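The Green Tray

Mamta Rathore laid the table for one person now, but she still laid it slowly. Her aunt Sarla Jaiswal had taught her this in a house at Illby, where supper was at 7 and guests could come without a letter.

"First the tray," Sarla used to say. "Then the fork. The food can wait, it has no legs."

Mamta was 12 then and she thought her aunt was a little foolish. The family owned one good fork, made in 1925, and it was kept in a drawer with a cloth on it. When Sarla died, the drawer went to a cousin in Nimri, and the fork went with it. Mamta did not ask for it. She was too proud, and later she was sorry.

In April she moved to a smaller room and bought some new things. The tray was pale green, like the wall of the old kitchen. She put it on the white table and looked at it for a long time. The tea became cold beside her.

Then she went to get the fork. It was an ordinary one, but she held it as if it came from the drawer.

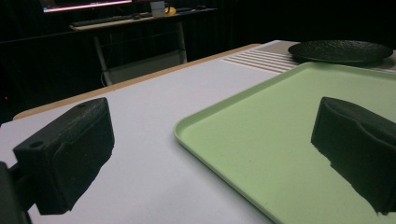
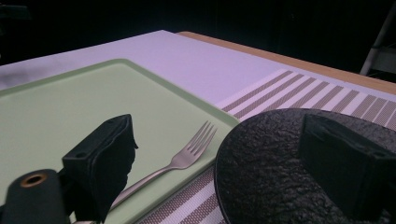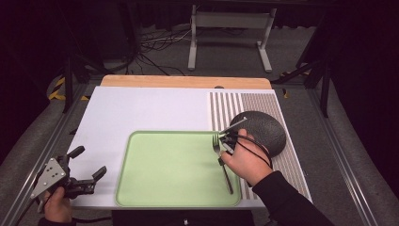 The Letter from Nimri

The cousin wrote in the same week. She was cleaning the house, and she wanted to know if Mamta remembered a certain drawer. Mamta read the letter standing up, with her coat still on, and then she looked for a pen.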